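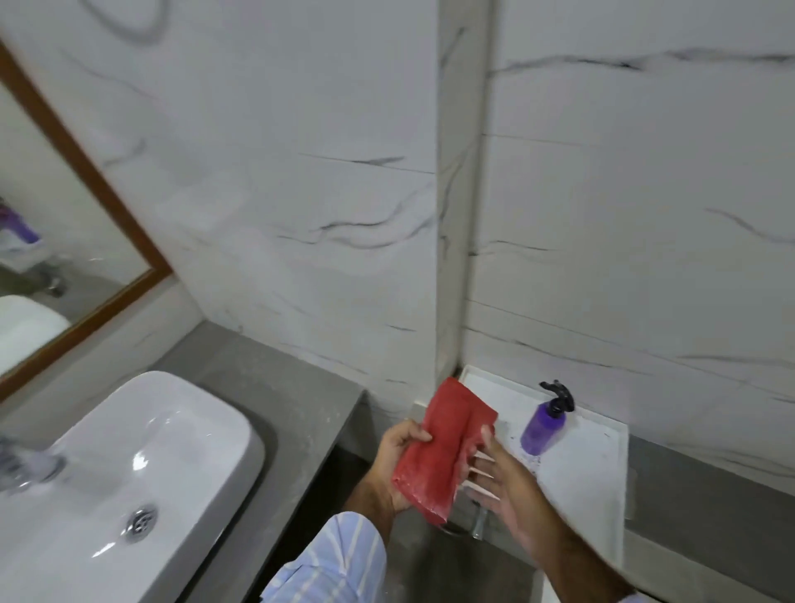 What makes a cleaning robot report a finished wipe when it has dropped the cloth?

In most cases the controller is checking how far the fingers closed and nothing else. A folded cloth and a pinched corner of cloth can give almost the same reading, and the arm carries on with its routine either way.

104 shares | 2 comments

We ran into this with the Vorkov arm on the Ahonen bathroom job. The log listed 857 wipes and marked 823 of them complete. I don't believe the second number and neither should you. The cloth was found on the floor after several "complete" runs, and on one Wednesday the arm rubbed a bare finger pad back and forth along a countertop until someone hit the stop.

The vendor's advice was to update Jellach and recalibrate. We did both. The fault came back before lunch. What follows is the check we use now, and it takes most of an afternoon.

Before you start

Stop the arm and lock out its power. Dry the floor where you will be standing. Close the faucet at the valve if the routine opens it, and don't trust the screen to tell you it's closed. Copy the log before restarting anything, as a restart may clear the finger readings.

Step 1. Test the grip by hand

With the power still locked out, release the fingers using the manual lever and put a cloth between them. Lock them again and pull gently. Try it with the cloth folded, then with a single layer, then with a wet one. If the single layer slides out and the folded one stays, you have found at least part of the problem. Wipe any soap off the pads and repeat.

Step 2. Compare with the way a person does it
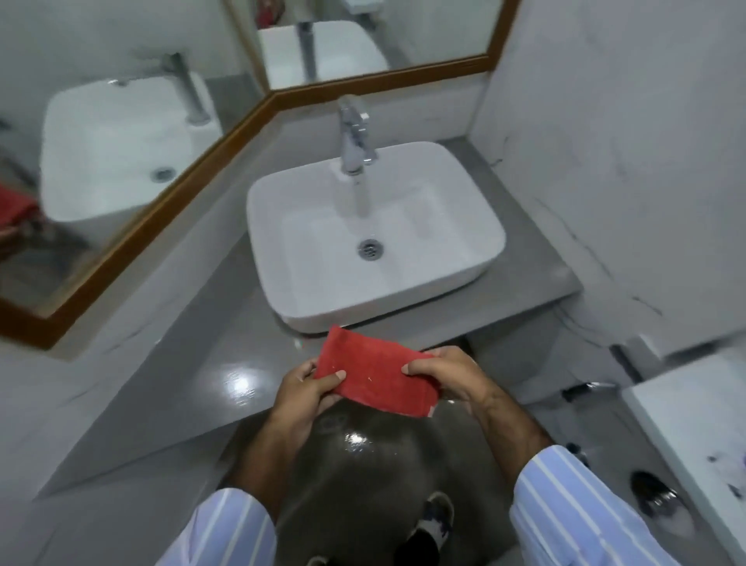 Floltlow Service Department / Bathroom Cleaning / Faults

Look at the two hands. The red cloth is held at both ends, in front of the counter, and the water is running into the basin well clear of it. The left hand has its thumb on top and fingers curled under, so there is a fair amount of fabric in that grip. The right one is more of a pinch.

Our routine used one pinch for everything. It had been tuned on a dry bench with a new cloth, and I doubt that anyone tried it over a sink. If yours was set up the same way, change the pickup so that the fingers close over a fold, well in from the edge.

Note the floor too, which is wet and shiny in patches. A dropped cloth on dark wet tile is hard for a camera to pick out, so I wouldn't accept "no object detected" as proof of anything.

Step 3. Add a second check

Have the arm lift the cloth and pause before each wipe. Compare the wrist load with the empty reading. A wet cloth should show up clearly. A dry one may not, and if it doesn't, use the camera as well. When the two disagree, the arm should stop and wait for a person. Jellach will offer to retry automatically. Turn that off.

Step 4. Make it fail

Restore power with everyone outside the marked area and run the routine at low speed with no cloth loaded. It should refuse to wipe. Stop it, load a cloth by one corner, and run it again. If the log still says "complete" after a drop, take the arm out of service and send us the log along with the pad part number.

Ours has passed this since February. I still check the floor.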